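December, early

Nhàn Hứa swears by the new plant food from Mumstead. Up to 1000 flowers a season, the label says. On what, a meadow? I paid for two bottles anyway, so who's the fool.

Repotting advice is no better. One book says every spring, the next says leave well alone – both sound very sure of themselves. Bushy green growth in a white pot is all I'm after.
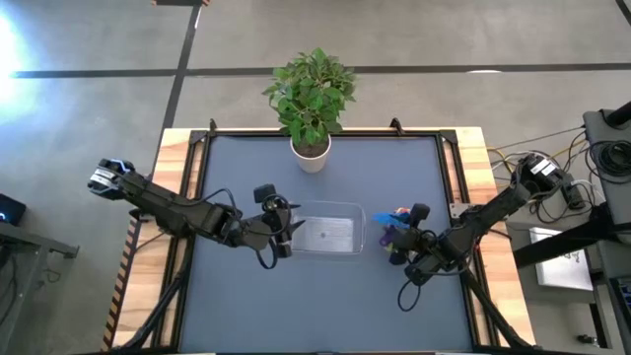 Later, 9 pm

Fed the fern by the back door. It looks the same. Nhàn says give it a month. I'll give it till the bottle runs out, and then it's back to tap water.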